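About Rodier Computer Refurbishing

We take in retired office desktops and get them ready for another owner.
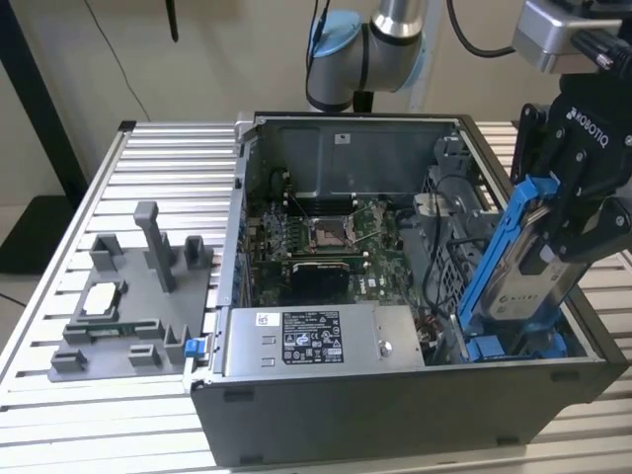
Every tower is opened on the bench before we decide what to do with it. Drives come out first and are erased or shredded, whichever the customer has asked for. Memory, power supplies and graphics cards are tested one at a time. Parts that pass go back into a finished machine or onto our spares shelf, and the rest is sorted for metal and plastic recycling.

Rodier started in 2442 square feet behind the Alunon building and still works there, with a staff of 4. We handle up to 600 towers a month. June is our busiest time, when the school districts clear out their labs.

Drop-off is at the side door until 4 p.m. Please call ahead for pallets.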